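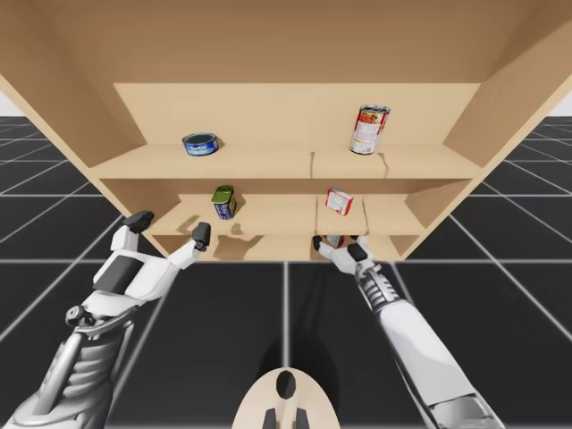 Callside shelf-picking package, anyone paid for it yet?
Board: Small Automation > Software and Simulation

kasten_bench
Posted Tuesday, January 2, 2018

We got the pitch for Callside before the break and I have had the trial on my machine since then. For anyone who missed it: you get a simulated two-armed robot, a shelf, a set of grocery items, and a grasp planner they say you can move to real hardware with "minimal retuning." The license is per seat, billed yearly, and the support hours are extra.

My boss likes it. I don't, so far, but I can't tell how much of that is me being sore about the price. We stock small parts and packaged food for vending routes, and the question is whether this saves us building a test shelf and knocking cans off it for three months.

Has anybody taken a grasp from this thing and run it on a real arm? Not the vendor's arm. Yours.

pollum_dave
We looked at it last year at Pollum and passed. The sim is pretty. The cans sit where you put them and stay there. My real cans come out of a case with dents and the labels peeling, and somebody has shoved them to the back.

Ask them what friction value they use for cardboard. I asked twice and got a brochure.

svenja_k
I'm going to disagree with Dave, a little. I've used it for reach checking and for that it's fine. The bottom compartment is where our own layout went wrong: the hand gets in, but then the wrist has to come out past the shelf edge at an angle, and we only noticed once the steel was bolted down. Callside would have shown us that in an afternoon. I wouldn't trust it about grip force, and I don't think they really claim you should, if you read the manual and skip the sales page.

kasten_bench
The sales page is what my boss read.

Svenja, which items did you use? I've been sticking to the stock ones, the soup can, the squat tuna can, the meat tin and the pudding box.

svenja_k
The stock ones at first, then our own. Getting our own in was the worst part of the job. You need a clean mesh and a sensible weight, and the importer rejects things without telling you why. Budget for that. I lost most of a week on 12 items.

uwe_e
Most of a week for 12 items, and they want money for this. How many do you carry, Kasten?

kasten_bench
200 or so active lines. Yes, I did the same math. It made me want to lie down.

uwe_e
Then I'd stop there. Put 38 of your worst sellers on a shelf from the hardware store, rent an arm for a month and find out for real. "Worst" meaning worst to pick up. Bags, anything shrink-wrapped, anything with a lid that pops. A rigid box is the easiest thing in the building and every demo I have ever sat through has one in it.

pollum_dave
Uwe said it better than I did.

kasten_bench
OK, I spent the evening on the close-up view, since that's where they say the quality is.
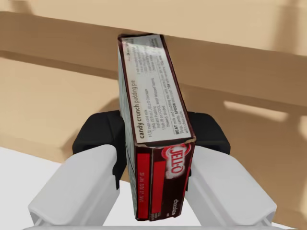
The textures are better than I expected. I can read the pie recipe on the pudding box, and the folds look a bit worn, which is a nice touch. None of that tells me how the box behaves when you squeeze it. A real pudding box is mostly air with a pouch inside. Press on the sides and they bow in, and the pouch slides to one end when you tip it. As far as I can tell from the item settings, theirs is a solid block with a picture wrapped around it. One weight, one center of mass, no give at all.

So a grip that looks good to me on screen could crush the real carton, or let it swing. I wrote to support asking if there is a soft-body option. The answer was that it's "on the roadmap."

carola_h
"On the roadmap" was the answer when I asked too. I still renewed, so let me stick up for it. We train new people on it. They can wreck the right arm all day long and it costs me nothing. We also use it to compare hand shapes before we order fingers, and there the solid-block problem matters less because it's equally wrong for both hands.

uwe_e
Equally wrong for both hands isn't how that works, Carola. A wide pad and a narrow fingertip don't dent a carton the same way. The block hides exactly the difference you're paying to see.

carola_h
For cartons, I'll give you that. We do tins and bottles.

pollum_dave
Then it suits you and it doesn't suit him. Has anybody tried Trasov? I hear they let you set stiffness per face, but I have only seen the slides.

svenja_k
Had the Trasov trial. The stiffness setting is there. It's also slow enough that I went and made coffee between grasps. No shelf comes with it, you draw your own. I wouldn't call it better. If cartons are the whole job I'd at least look.

kasten_bench
Cartons are more than half of it, plus bags, and neither outfit will talk to me about bags.

Where I am right now: I'll tell my boss one seat, for layout only, no support hours, and ask for the arm rental on top. He'll say pick one. If he does, I'm picking the rental.

Carola, do you remember if the trial lets you export the reach plots, or is that locked until you pay?

carola_h
Locked. Screenshots work.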